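Packaging Materials, Unit 4: Clear Rigid Plastics
Course notes, H. Ebihara

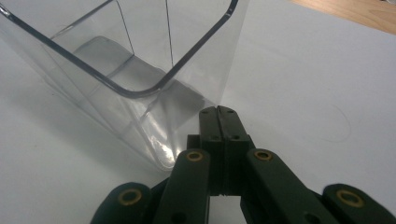
Fig. 1. Clear plastic container. Note the dark line at the rim.

Light entering a thin wall face-on passes through with little loss. Along an edge the path is much longer, and the same material looks darker.

Terms for the quiz:
Haze: share of transmitted light scattered more than 2.5 degrees from the incident beam.
Transmittance: transmitted light over incident light.

PET softens near 80 °C. Do not specify it for hot fill without heat setting.

Wall thickness is given in micrometers; 1,000 micrometers is 1 mm. Convert before using the Carville worksheet.

Read section 2 before lab.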